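About Clamance

Software for robots that have to work where people live

Clamance writes perception and planning software for robot manipulation. We don't build arms. We don't sell a robot, and if you came here looking for one that will tidy your home by Christmas, we'd be wary of anyone who says they have it.

Ulises Escobar started the company after years of writing motion planners for warehouses. The planners worked well there. Boxes have corners, shelves stay where they are bolted, and the lighting is the same at three in the morning as it is at noon. He then tried the same code on a pile of washing and it failed in ways that took the better part of August to understand. Most of what we do now comes out of that month.

There are 12 of us. We share one floor, one test flat and a long list of open faults, which every customer can read.

What we make

Talska is our perception package. It takes wrist-camera video and returns an estimate of where a soft object ends and the surface beneath it begins. It also returns a figure for how far that estimate should be trusted, and we would ask you to read that figure first. Plenty of systems will draw a confident outline round a shirt. Fewer will tell you when they are guessing.

Koubek is the planner. It chooses where to grip, how to approach and when to give up. Giving up took longer to write than the other two together. A planner that retries for ever looks very good in a short film and is useless in a bedroom.

Sosa is the tooling: recording, replay, labelling and a test runner. It is dull and our customers use it more than anything else we ship.

How we work

We collect our own data by hand, in furnished rooms, with things left the way people leave them. Clothes go on beds in a heap. Wide lenses bend straight edges into curves, fingers hide the very thing you want to measure, and a white sheet gives a tracker very little to hold on to. We leave all of that in. If our software needs a tidy room and a grey backdrop, we'd like to find out before you do.

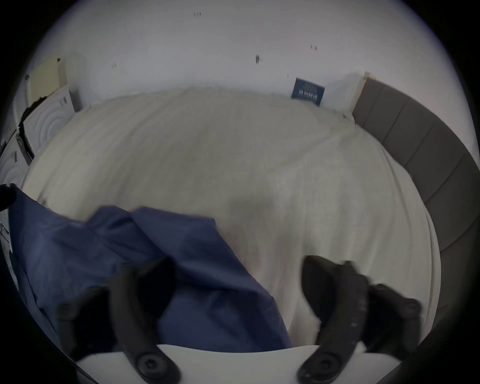 Gripper fingers over a crumpled navy garment on a white bed.

Every release of Koubek is run against 158 recorded situations before it goes out. The list includes the ones we fail. At the last release we failed 40 of them, and the notes say which. We have been told this is poor marketing. It may be, but a success rate with no list behind it tells you nothing, and we have sat through enough talks built on one.

We are also doubtful about simulation for cloth. We use it for checking that the code runs and for catching collisions. We don't use it to claim that a fold will work, having seen too many that did on screen and nowhere else.

What we won't promise

We won't quote a date for general-purpose household robots. We won't publish a film that has been sped up unless the speed is printed on it. We won't call a system autonomous if somebody is holding a stop button and using it every few minutes.

Working with us

New customers start with a 72-hour trial of Talska on their own recordings. Send us the awkward ones. If the results are bad we will say so, and there's no charge for hearing it. Koubek is licensed per site, and Sosa comes with either.

We hire rarely. When we do, we ask for a piece of your work that went wrong and a plain account of why.

Page last revised April 27, 2026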